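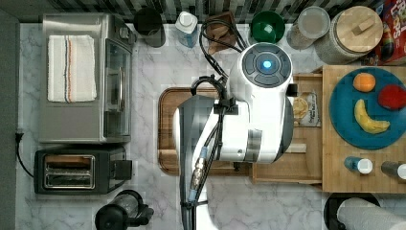
Section 5: Sharing the Break Room Counter with the Arm

This section is for everyone who uses the second-floor kitchen at Kembridge, including people who only come in for the coffee. Sections 1 to 4 cover mounting, cabling and calibration and were written for the facilities team. You may read those too, but you will not enjoy them.

The arm handles the end-of-day counter reset: putting food packages back on the tray, returning dishes to their board, and clearing the cutting board. Until this April, that was done by a paper rota taped to the refrigerator, which listed 20 names and was observed by 3 of them. Iraís Tlapale, who was one of the 3, wrote the first draft of these steps and still has opinions about the other 17.

5.1 Before you start a reset

1. Finish what you are doing. The arm does not know that you are still making a sandwich and will treat it as clutter.

2. Check that the cutting board is clear of knives. Knives go in the drawer, by hand, by you. The arm is not permitted to pick up anything with a blade.

3. Switch off the toaster and the toaster oven and let them cool. Take any towel off the top of the oven before anyone uses it again. A towel on a cold oven is a tidy habit. A towel on a hot one is an incident report.

4. Move power cords toward the wall. A cord that wanders out over the counter is the most common cause of a stopped reset.

5. Look at the cables on the arm. They should run along it and be held by the clip. If a loop has come out of the clip, do not push it back in while the arm is powered. Call facilities on extension 900.

CAUTION: Keep hands, sleeves, lanyards and hair away from the gripper at all times, including when the arm looks as if it has finished. It may be planning its next move. You would look the same.

5.2 Running a reset

1. Stand outside the yellow line on the floor.

2. Press START on the wall panel and hold it until you hear the tone.

3. Wait. A full reset is not fast. People who remember doing it themselves will say they were quicker, and for the two evenings a year they did it, they were.

4. If the arm stops and the panel shows HOLD, remove whatever is in the way, step back behind the line, and press RESUME. If it shows HOLD a second time, press END and finish by hand.

5. When the panel shows DONE, press END before touching anything on the counter.

NOTE: Snack bags sometimes slide when gripped, especially the half-empty kind. The arm will try 3 times and then leave the bag where it is. This is more patience than the rota ever got out of anyone.

NOTE: The toy fruit on the plate is for practice runs. Please leave it there. Please also stop replacing it with real fruit to see what happens. We know what happens.

5.3 What the arm does not do

It does not wash dishes, wipe the counter, change the paper towel roll or empty the crumb tray. It does not read labels, so a note saying "MINE" will not protect your lunch. It does not close lids, and jars should be closed before a reset begins.

These jobs stay with people. Under the agreement with Jerkia, the cleaning contractor, evening staff now start with the floors and come to the kitchen last, and their hours have not been cut. If anybody tells you the arm has replaced a person, you can tell them it replaced a sheet of paper. If your own duties have changed in a way nobody discussed with you, raise it with Iraís Tlapale – she keeps a list and takes it to the monthly meeting.

5.4 Stopping in a hurry

1. Press the red button on the wall panel. Anyone may press it, for any reason, without asking.

2. Do not try to catch or hold the arm.

3. Leave the button pressed in and call extension 900. Only facilities may release it.

Nobody has ever been in trouble for pressing the red button. Two people have been in trouble for leaning on it.

Revised 2022-04-18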